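Library reading tables back in use after refinishing

The long wooden tables in the main reading room of the Aguiar Street Library are open to the public again, after most of the spring in storage.

The library took the tables out in February. By then the old finish had gone sticky along the edges where people rest their arms, and staff had been covering the worst spots with desk pads. Twenty tables went out in two loads and the last of them came back at the beginning of this week.

"We had people doing their taxes on folding tables in the hallway," said Venla Tuominen, who manages the building. "They were patient with us, but they asked every day when the real ones were coming back."

The work was done by Clenari, a furniture repair shop with five employees on the east side of town. The shop stripped the tops by hand, sanded them and put on a clear finish with no stain. The library had been offered a darker color and turned it down. Tuominen said the room faces north and needs all the light it can get.

The tops are now a pale blond color, with the fine, wavy grain showing. Small specks and marks remain in the wood. The shop could have sanded further, Tuominen said, but the tables have been sanded at least once before and the library wanted to leave enough thickness for the next time. 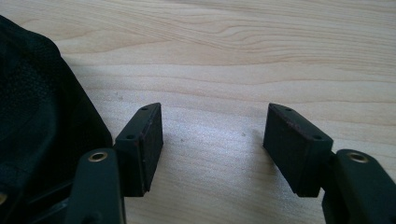 Cost and funding

The tables were bought when the reading room was built, 51 years ago. Replacing them was considered last fall. The library priced new tables from two suppliers, and both quotes came in well above the cost of repair, even with delivery left out. The new models were also shorter, so the reading lamps would have had to be moved and the floor outlets with them.

Repair was paid for out of the building maintenance budget, along with gifts from library users. Almost 100 people gave money at the front desk or by mail. Rasosport, the sporting goods store across the street, lent space in its stockroom for the chairs while the floor was being cleaned.

The chairs themselves have not been refinished. They are the same ones as before, with new felt pads on the feet. A decision on the chairs will wait until next year's budget.

What visitors should know

The clear finish is smooth and has a slight gloss. Under the windows and the overhead lamps it reflects some light, and a few readers have already mentioned glare in the afternoon. The library has ordered shades for the west end of the room - they should be up by the end of the summer. Until then, the seats nearest the local history shelves are the best choice for anyone bothered by it.
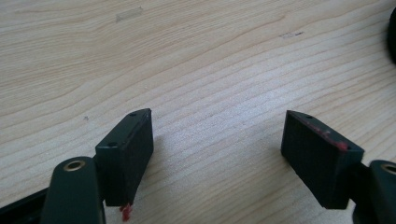 The grain of the wood shows through the clear finish on a tabletop.

Drinks with lids are still allowed in the reading room. Open cups are not, and that rule will be enforced more closely than it used to be. Visitors are asked not to tape anything to the tables or use craft knives on them without a cutting mat. Mats can be borrowed at the desk with a library card.

Laptops and tablets are fine. Staff will wipe the tables each evening with a damp cloth and plain water, as the shop advised. Anyone who spills something should tell the desk right away.

Group seating has changed a little. Two tables that used to stand by the entrance are now at the back of the room, next to the study rooms, and can be reserved by tutoring groups on weekday afternoons. Reservations are made through the Avix booking page, the same one used for the study rooms, or by calling the desk. The remaining tables are first come, first served.

The folding tables will stay in the hallway through Friday, June 21, 2024, when the summer reading sign-up ends. After that they go back to the basement.

The reading room keeps its usual hours. The periodicals section, which was moved upstairs during the work, will return to the ground floor once its shelving has been put back together.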